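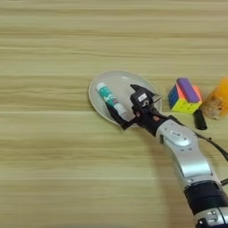
Toothpaste on a plate: an afternoon at the Trostuvell open house

Trostuvell sits at the far end of the Wolunthorpe business park, past a carpet warehouse and a place that does something with gaskets. The open house ran from 2 in the afternoon, and I got there early, which meant I had first pick of the visitor badges and wore one that read "Lenihan." I answered to it all day.

The tour was led by Nantana Kongkaew, who walks backward faster than I walk forward. She took us through the wiring bench and a hallway of framed certificates before we reached the room everyone had come for, where people teach robot arms to do things my nephew could do at three. Well, most days.

The task on the first table was toothpaste. A small tube, teal and green with little cartoons on it, lay across a round white plate, and the arm had come in over the plate with its black gripper open beside the tube. A Rubik's cube sat off to the right. Several of us badly wanted to see the arm solve the cube. The arm had no interest in the cube. The cube, Nantana explained, is there so the robot learns to leave it alone, and I have worked in offices run on the same principle.

The teaching is done by remote control. Faustine Pichon had the controls, a pair of handles on a stand that reminded me of the world's most expensive salad tongs. She moves her hand, the arm moves its own, and the computer writes down everything: where each joint was, how wide the fingers were open, what the cameras saw. One go from start to finish is called a demonstration. They want 900 of them for this task before they bother training anything on it. I asked how you stay cheerful through 900 tubes of toothpaste and she said podcasts.

She was very good. I know this because after her it was the visitors' turn. You lose all sense of depth within seconds, and there's a small lag between your hand and the arm that makes you feel like you've had a glass of wine with lunch. I pushed the tube all the way around the plate like the last pea at dinner. Fouzia Gondal, who was keeping the log, asked if I wanted my attempt saved. Apparently the bad ones have their uses, provided they're labeled as bad. Mine was labeled very quickly.

At the next station, Areeba Pirzada was showing the older method, where you switch the motors to a floppy setting, take hold of the arm and walk it through the job yourself. I liked this much better – it's closer to helping a toddler into a coat. The drawback is that your own hands and sleeves end up in all the video, so for camera work they mostly use the handles.

Questions were held over coffee. A man from Raleck wanted to know about payback periods and got a polite answer with no number in it. I asked why the tube goes on a plate at all. Humaira Abbasi, who runs the teaching room, said the rim makes it harder, and next month they're moving on to a bowl.

The next open house is in May. Parking is free but fills up, so use the carpet side. Closed shoes are required, and the coffee is better than the cookies.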